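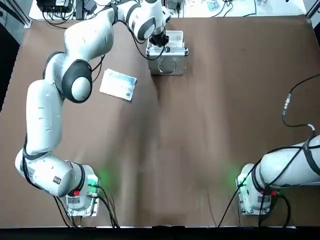 Arm and aluminum case, tabletop view

Unit 4 handout: Preparing patients for colonoscopy
Course lead: Benedikt Vogler
Revised 22 June 2016

Read this before the seminar. The dosing chart from Unit 3 is still in force and isn't repeated.

1. Why preparation matters

A colonoscope shows only the lining that the lens can reach. If stool or cloudy fluid covers the wall, small flat lesions are missed, and the right side of the colon suffers most. A poorly prepared bowel also makes for a longer exam with more washing and suction, and the patient may have to come back and do it all again.

Most failed preparations come down to the instructions. The patient got them late, couldn't read them, or was given two versions that disagreed.

2. Diet

Low-residue diet before the exam: white bread, white rice, eggs, skinless chicken, fish. No seeds, nuts, whole grains or raw vegetables. Seeds block the suction channel and are a nuisance for everybody in the room.

Clear liquids only on the last day. Clear means you can read print through it. Broth, apple juice, tea and black coffee are fine. Milk isn't. Red and purple drinks are out, as the dye can look like blood on the wall.

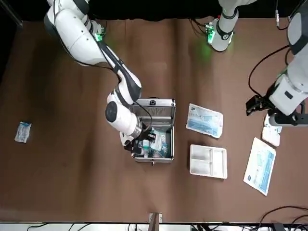
Hayley Bloxham asked last term whether the low-residue stage could be dropped for patients who eat very little anyway. Her point was that frail patients get weaker with each day of limits. It was a fair question, and the answer in our unit is to shorten the stage but keep it, and to ask the dietitian when weight loss is already a problem.

3. Split dosing

The laxative is taken in two parts, one the evening before and one on the morning of the exam. The second part clears the fluid that comes down from the small bowel overnight. Patients given the whole amount the evening before often arrive with a film over the cecum and ascending colon.

Morning patients will have to get up early. Tell them so when the appointment is made. 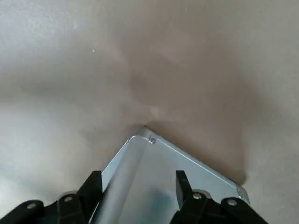
The finish time of the second part has to fit the fasting rule for sedation. Check it against the local anesthesia policy for each list, and write the actual clock time on the patient's sheet. "A few hours before" is too vague.

4. Patients who need extra care

- Kidney disease or heart failure: no sodium phosphate products. Ask the doctor which preparation to use.
- Diabetes: insulin and tablets need a written plan, agreed before the diet changes.
- Blood thinners: the patient must not stop them without advice from the prescriber.
- Long-standing constipation: a standard preparation may fall short. Flag it at booking.
- Iron tablets: stop a week ahead. They leave dark, sticky stool.
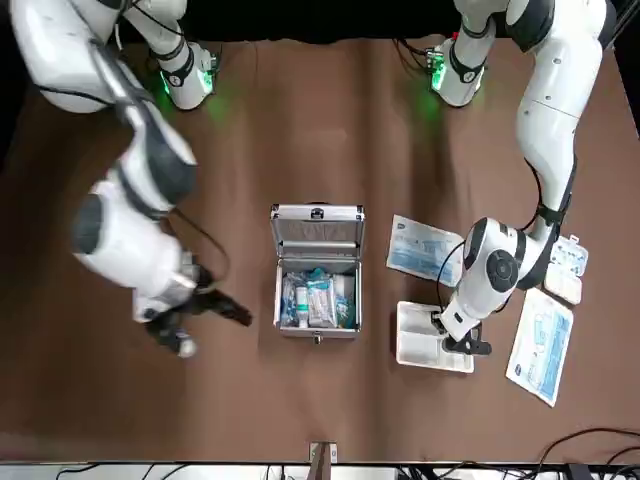 5. Before the seminar

Read the Didia case file, pages 20 to 59, and note where the instructions went wrong. Muthoni Laizer will lead the discussion. Bring the patient leaflet your own unit uses.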